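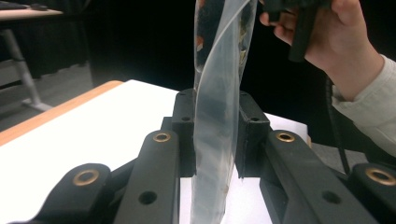 COVNESS, December –

Filed under: Short Fiction / Work & Machines
By Celeste Carvalho

The bag was the hard part. Everyone at Brurero had expected it to be the cups.

Ines worked the late table, from two in the afternoon until ten. Her job was to pick up the bag, hold it by the film, move it across the white tabletop, and let it go. Then she did it again. She had been a packer at Alarcón for 20 years before the line closed, and she could tie off a bag with one hand while reaching for the next with the other. That was on her application. It was the reason they called her back.

"Don't do it fast," said Tobin, who ran the shift. "Do it so the machine could do it."

"The machine can't do it."

"Not yet."

She pinched the plastic between the two black pads and lifted. The film twisted a little and a fold ran across it. Whatever was in the bag stayed high up against the plastic, dark with flecks of orange and red. Dried peppers and something else, she thought. The label had come off before it got to her. She had asked once and Tobin had said it didn't matter, the machine wasn't going to eat it.

At home the question was different. Her mother was 81 and had seen a program about a robot that folded towels. She asked every night when hers would come.

"Can it do the dishes?"

"Some of them."

"Can it do the trash?"

"If the can is where it thinks the can is."

"Mine is always in the same place," her mother said, and this was true.

The machine itself lived down the hall. It was called Nenden, after the street the company started on, and on her break Ines went to watch it through the door. It had her afternoon in it already, or someone's. It reached for a bag on the table, closed on the film, and lifted. The bag swung. The machine waited for it to stop swinging, which she would never have done, and then the bag slid out of its grip and lay on the table. The machine carried nothing to the far side, opened its fingers, and came back.

It did this four times. On the fifth it got hold of a thicker fold near the seal and the bag went all the way across.

A young man with a laptop wrote something down. He didn't look pleased or unhappy.

"It needs to grab where the plastic doubles up," Ines said from the door.

"Sorry?"

"One layer slips. You want two. You feel for it."

"It can't feel for it," he said. "It can only see." He thought about that. "Can you show it? Can you just do that part, over and over?"

So for the rest of the shift she did that part. She found the fold, closed on it, lifted, set the bag down, and turned it so the fold was somewhere else. By the end her thumb was sore at the joint, the same place it used to get sore at Alarcón. The counter on the wall said 1333, and it had not been reset since the start of the month.

Her mother was awake when she got in.

"Well?" she said. "Can it do the trash?"

"It carried a bag across a table."

"A full one?"

"Not very full."

Her mother considered it. "Tell them the stairs are steep here," she said, and Ines picked up the kitchen bag, felt for the place where the plastic doubled, and took it down.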